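Tellano Simulation Collection Suite
Product page – last revised 24 January 2022

Tellano is the simulated data collection package supplied by Skarkamen for teams that train manipulation policies from demonstrations. It provides furnished rooms, a library of loose objects and a complete recording chain, so that an operator can begin producing usable episodes without building a physical cell.

The standard license includes 500 room layouts and 1,054 object models. Objects are placed on tables, shelves, seats and floors according to rules the customer may edit. Each episode stores joint positions, gripper state, object poses, rendered views and the written instruction given to the operator. Failed attempts are kept and labeled as such unless the customer chooses to discard them.

Seating layouts form a separate group within the library. Upholstered surfaces and armrests limit the directions from which a gripper can approach, and objects placed close together require the operator to select a grasp with care.

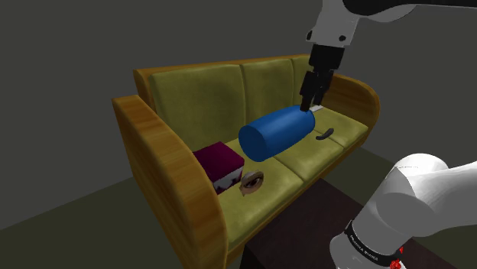 Can episodes recorded in Tellano be combined with data from a physical arm?
Both kinds of data may be held in the same dataset, provided that the control rate and the action format match. The export tool checks these two settings before it writes any files.

Operators control the arm through the Tully hand controller, which is sold separately, or through a keyboard and mouse. Recording starts and stops from the controller. An episode may be replayed at once and relabeled before it is submitted for review.

Review takes place in Jadari, the browser-based tool included with every license. Reviewers may trim idle time, correct instructions and mark the moment of grasp and release – these marks are carried through to the exported files.

License options
Single station: one operator, up to 756 stored hours
Group: up to eight operators, up to 2,000 stored hours
Site: terms on request

Installation support is included for the first year. Layouts added in the August library update are available to all current license holders at no further charge.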